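The labels are too small

I have spent eighteen years of my life in front of gray cabinet doors, first as a helper, later as the person who signs the paper. In this time the cabinets became better in almost every way. The meters became digital, the switches became smoother, the doors close well. Only one thing did not improve, and it is the thing I want to complain about. The writing on the labels is still too small.

Go and look at any panel that was delivered last year. The lamps are large and you can see them across a hall. Yellow, green, red, in a row at the top, very clear. Under each lamp there is a little white plate, and on the plate there are letters for an ant.
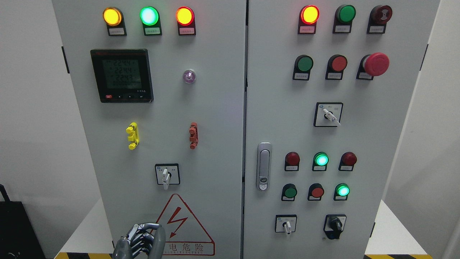 Bùi answered, when I sent a first version of these thoughts, that labels are for the commissioning week and after this week the operators know the door by heart. If a person must read the plate to know which lamp is which, then this person should not be standing there.

I respect this opinion and I think it is wrong. At our site in Nistwood we had 357 plates to check in November, and I can tell you that I did not know them by heart. The people on the night shift did not know them either. They knew their own door, and the door next to it perhaps. When somebody was sick and a colleague came from the other building, he stood with a flashlight and his nose almost on the paint. This is not a good place for a nose.

Color helps, of course. But color tells you only that something is so. It does not tell you what is so. A green lamp in one company means that the machine is running, and in another company it means that it is safe to open the door. I have worked in both. Between these two meanings there is a big difference for your fingers, and the only thing that explains it is the small plate.

The same is true for the selector switch, and here I am even more strict. A lamp only informs you, but a switch does something. The words on the left and on the right of the handle are the most important words on the whole door, and very often they are printed smaller than the name of the manufacturer.

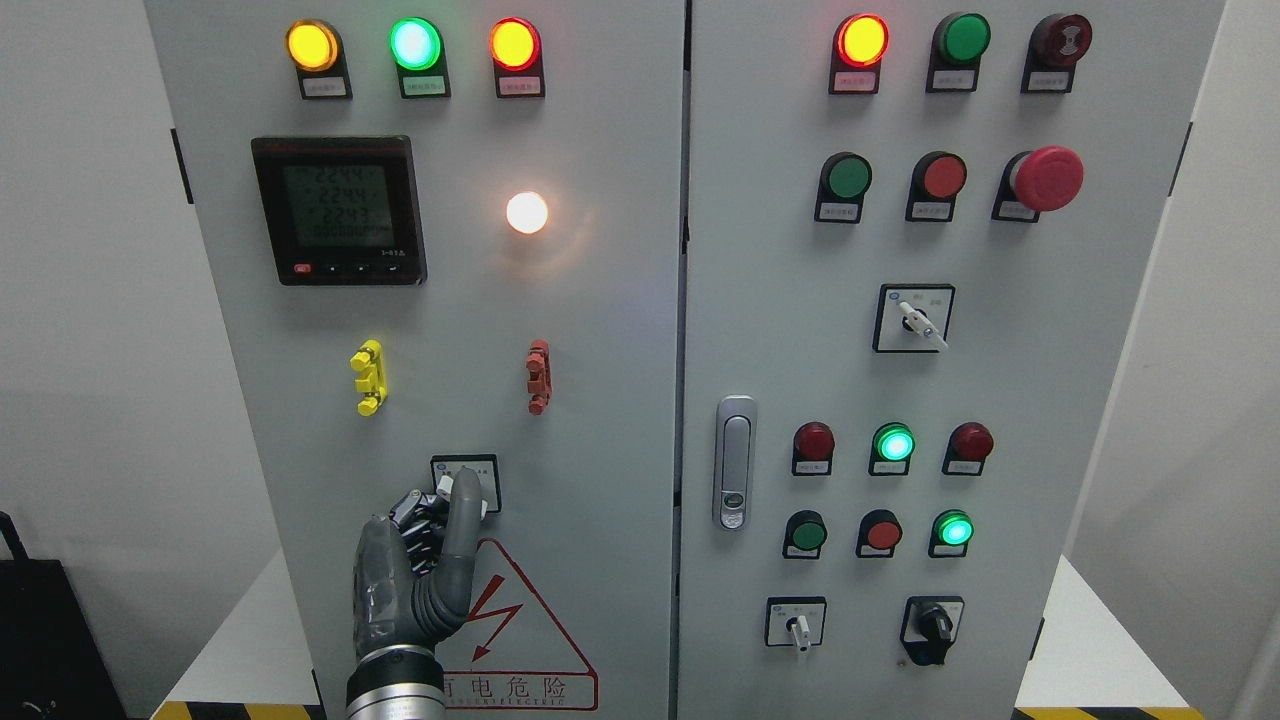
My second complaint is about language. Many panels travel far from the factory where they were built. The warning sign usually has two languages, and this is good, although the second one is often given the smaller letters. The plates under the lamps have sometimes one language, sometimes a mix, sometimes only a code with a letter and a number. To understand the code you need the drawing, and the drawing is in the office, and the office is locked at two in the morning.

What do I propose? Nothing expensive. Judon, our supplier for plates, asked for 30 cents more per piece when we wanted letters of double height. For an order of 500 pieces this is 150 dollars. The cabinet itself costs as much as a car. At Trerau they did it for all new doors and also put the drawing number inside the door, laminated. I visited them in spring and I could read everything from two steps away, with my old glasses.

Some engineers tell me that larger plates look ugly — like a children's toy, one of them said. Maybe. I would accept a little ugliness on a door which nobody hangs in a living room. If you are writing a specification this month, please add one line with the letter height in it. The factory will not choose it for you, or it will choose the smallest one.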